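Subject: Re: [shop-list] Bin for the long blocks

On Sunday the list wrote:
> Is the gray sheet-metal bin still any good for the long
> blocks, or should we order the Trirberg one (size 400)?

I'd keep it. The sloped panel is scratched and the coating is flaking low down, but the walls look fine to me. Red and green can stay mixed – we sort them at the bench anyway.
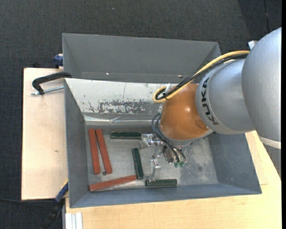

Basach wrote back that they would still rather have a plastic liner in the bottom, as bare metal marks the edges of painted blocks over a winter.

Fekow sells liner by the roll. I can pick up 4 feet of it this week if there are no objections. The lid can wait.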